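Stakley College of Art
Foundation Year Materials Access Program
Interim progress report to the Pillness Fund
Reporting period: October to April

Summary

The program remains within budget and is behind schedule on one of its four work areas. The lending store is open, the catalog is in use, and the revised foundation syllabus has been taught for a full semester. The bursary card is delayed and is now planned for the start of the next academic year. No change to the total award is requested. A transfer between budget lines is requested and is described under Finance.

Work area 1: Lending store

The store opened in the ground floor of the Cârstea Building in November, in the space formerly used for slide storage. Shelving, a service counter and lockable flat files were installed before opening. Ventilation work was completed in January, and items that require it (fixatives, spray adhesive, some etching supplies) were held back until then.

Stock at the close of the period stood at 628 loanable items. Most are hand tools, drawing boards, portable easels, cutting mats and clamps. The remainder are higher-value items such as light boxes, airbrush sets and scanners. Consumables are issued separately and are not part of the loan count.

Demand has been uneven. Drawing boards and cutting mats are out for most of the semester, and the waiting list for them did not clear before midterm review. Airbrush sets have hardly moved. The purchasing plan for the second year has been adjusted to match, with no further airbrush equipment and a larger share for boards in the two bigger sizes.

Losses were lower than the allowance in the proposal. Damage was higher, mainly to blades, clamps and the hinges on one model of folding easel. The easel supplier has accepted the hinges as a fault and is replacing them. The blades are being treated as a consumable from this point on.

Work area 2: Catalog and reservations

Reservations run on Flondix, which was configured over the summer and went live with the store. Students log in with their college account, see what is on the shelf and book a collection slot. The counter staff scan items in and out.

The import of the old departmental inventories took longer than planned. Printmaking, Sculpture and Illustration had each kept their own lists, with different names for the same tool and no shared numbering. These were merged by hand. A short naming guide was written during the merge and is attached as Appendix B. The reminder messages initially went to staff accounts only; the setting was corrected in December, and late returns fell in the following weeks.

Outstanding item: Flondix does not export loan history in a form that can be joined to enrollment data. The figures in this report were produced from a manual extract. A request for a scheduled export is with the vendor and has no delivery date.

Work area 3: Foundation syllabus

The revised syllabus replaces individual supply lists with a common kit. Under the old arrangement each studio section issued its own list, and a student taking a full load could be asked to buy three different grades of the same paper. The common kit was agreed across all 19 foundation sections before the fall semester.

Instructors were asked to submit any addition to the kit in advance with an estimated cost. A small number of additions were approved, chiefly for the color and typography sections. Two sections issued unapproved lists in the first week -- both were withdrawn and the items supplied from the store.

The student survey was sent in February. Nearly 70 percent of respondents reported spending less on materials than they had expected when they enrolled. The question measures spending against expectation, so it should be read with caution until the spring receipts study is complete. Written comments were mostly about paper quality in the common kit. The heavier drawing paper buckles under ink wash, and a replacement stock is being tested.

Work area 4: Bursary card

The card was to have been issued in January to students meeting the need threshold. It was held up by a disagreement over how card balances should be treated in financial aid calculations. The college's reading is now settled and the issuing bank has a signed agreement. Interim support was given as store credit, and no eligible student who applied in the period went without it.

Guidance sheets

The proposal included a set of short guidance sheets on working surfaces, storage and cleanup for use in shared studios. Drafts exist for all the topics listed. They are being checked by the studio technicians before layout, and printing is planned for summer.

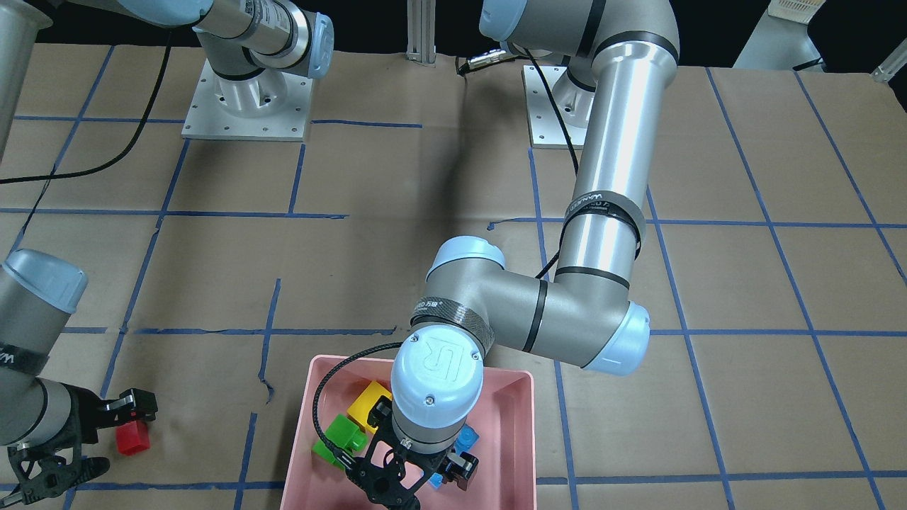
The sheet on shared work surfaces has had the most revision. Earlier drafts assumed that every table would be painted or fitted with a fixed top, and several studios cannot do this in rooms used by more than one course. The current draft covers temporary surfaces. Brown kraft paper over the tabletop, divided into large rectangles with dark blue tape, gives a grid that reads clearly against the paper. The weak point is adhesion: where the tape has lifted, lines turn wrinkled or slightly wavy, and the grid should not be used for measuring. The draft therefore treats tape as a way of assigning areas of a table and directs students to a cutting mat for any work to size.

Finance

Spending on equipment is slightly under the profile. Spending on staffing is slightly over it, as a result of the inventory merge. The unspent airbrush allocation more than covers the difference. Approval is requested to move that allocation from Equipment to Staffing and Consumables in the proportions shown in Appendix C.

Risks

Storage in the Cârstea Building is close to full. If second-year purchases arrive before the basement racks are cleared, boards will have to be held at the receiving dock, which is unheated.

Next period

Issue of the bursary card. Completion of the receipts study. Selection of a replacement drawing paper. Printing of the guidance sheets. Stock check of all loanable items, with results reconciled against Flondix before the fall opening.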